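Money & Markets > Opinion > Digital assets

Stablecoins should say plainly who gets paid back first

By Conall Daly 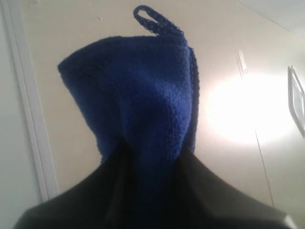

A blue knitted cloth with a hanging loop.

Most people who hold a stablecoin believe they hold a pound, a euro or a dollar in another form. They don't. They hold a claim on a company, and what that claim is worth depends on a document most of them have never opened. I think the industry has been allowed to be vague about this for too long, and I think the fix is simpler than the people selling these coins like to make out.

I came to the subject through a small sum. In August I moved 2000 euro into a token issued by a firm called Huketti, which is sold mainly to people who send money to family abroad. The transfer went through in a few minutes and the fee was low. I had no complaint about any of it. Then I tried to find out what would happen to my money if Huketti went bust, and that took me the better part of a day.

The front page said the token was "fully backed". The help section said the reserves were "held with leading institutions". The terms of service, when I got to them, said that holders had a contractual right to redeem at face value, subject to identity checks, minimum amounts and the company's discretion to pause. On insolvency they said almost nothing. One clause mentioned that reserve assets were "maintained for the benefit of the business and its users". I read that several times and I still can't tell you whether the business comes before the users or after them.

Ruxandra Grecu, an insolvency solicitor I have known for years, read the same clause for me. Her view was that if the reserves are in a proper trust, holders should be first in line and the other creditors can't touch the money. If they're not, holders may be standing in the same queue as the landlord, the software suppliers and whoever lent the firm its start-up cash. The words on the page didn't settle it. "You would be arguing about it in court," she told me, "and the arguing would be paid for out of the pot."

That last part matters more than people realise. Even where the reserves are sound, somebody has to be appointed to count them, check the claims and send the payments. That costs money, and unless the rules say otherwise it usually comes out of what is left. A coin can be backed to the last cent on the morning the firm fails and still pay out less than face value a year later.

The usual answer from issuers is that the reserves are audited. Often they aren't. What gets published is an attestation, where an accountant confirms that on a given date the company had assets of a given value. I don't say attestations are useless. They are a good deal better than nothing, and the firms that publish them monthly deserve some credit. But an attestation tells you what was in the account. It doesn't tell you who owns it.

I looked at 11 tokens sold to ordinary customers, reading the terms of each as carefully as I could. A few were clear. Numville's terms say in the second paragraph that reserves are held on trust by a separate company, name the company, and state that holders rank ahead of everyone else. I have no particular love for Numville, whose app is slow and whose customer service once left me waiting 60 hours for a reply, but on this point it has done the decent thing. Others buried the answer deep in the document, and several left it out. Girkano's terms managed to use the word "secure" over and over without saying what was securing what.

There is a case on the other side, and I should give it fairly. Declan Moynihan, who used to work in compliance for a payments firm and now advises smaller issuers, thinks I'm asking for the wrong thing. He says the legal position often differs from one country to the next, so a single plain sentence could mislead a customer in one place while being accurate in another. He also says that small firms already spend too much on lawyers, and that every new disclosure favours the big names who can afford it.

I accept the first point up to a limit. If the position differs by country, then the firm can say so, country by country. Banks and insurers manage it. A firm that takes money from people in a country should know what its own contract means there, and if it can't work that out it shouldn't be taking the money. As for cost, the work of deciding who owns the reserves has to be done anyway, before the first token is sold. Writing it down afterwards is the cheap part.

Declan's stronger argument is that customers won't read it. He may be right. Most of us don't read the leaflet about deposit protection either. But we know roughly what it says, and that's the result of years of banks being made to say it in the same words, in the same place. People pick these things up from the news, from a brother-in-law, from a poster in a branch. They can't pick up a rule that every firm words differently.

So I would ask for one paragraph, in fixed wording, shown on the screen before anyone buys. It would say who holds the reserves, whether they are held on trust, where holders rank if the issuer fails, and who pays the costs of returning the money. It would say whether any government scheme covers the loss, and the answer in nearly every case would be no. If the issuer can't say that holders rank first, it would have to state that in the same size of type as the rest.

I would also stop firms using the words "fully backed" unless the trust arrangement is in place. Backed, to most readers, means that the money is there for them. If the money is there for the lenders as well, a different word is needed. I'm told that this would be difficult to police. Advertising rules are policed every day for yoghurt and broadband, and I don't see why a product that holds people's rent should be harder.

Ximena Olivares, who runs a remittance shop two streets from my office, is the person who changed my mind about how urgent this is. A good share of her customers now ask her about stablecoins because the fees are lower than hers. She doesn't tell them not to. What worries her is that some keep a balance in the app between transfers, a few months' savings in some cases, as if it were a current account. "They ask me if it is safe," she said. "I would like to be able to look it up." She can't, for most of them, and neither can I.

Róisín Ní Chonaill argued on these pages earlier in the summer that the best protection is a fast redemption right, because a customer who can get out at any time doesn't need to care about insolvency law. I agree that redemption should be quick. But the right to get out is only worth having while the door is open, and the terms I read nearly all allow the firm to shut it – for maintenance, for "unusual market conditions", for reasons it need not give. When there's trouble, the people who watch prices all day will be out first. The ones who keep their savings in the app will find out the following morning.

None of this requires anyone to be for or against crypto. I have kept a little money in the Huketti token, less than I started with, and I still use it when I need to send something abroad. I wrote to the company with my question about the reserve clause and was given ticket number 3611. The reply thanked me for my interest and sent me a link to the terms of service.

Filed under: Opinion, Stablecoins, Consumer protection

More from Opinion
Redemption on demand is the only promise that counts – Róisín Ní Chonaill
What an attestation does and doesn't tell you
Why I closed my exchange account
Remittance fees are falling, but slowly
Letters: readers on wallets, passwords and wills

Contact the editor | Terms | Privacy | © Daly Money & Markets. All rights reserved. | Back to top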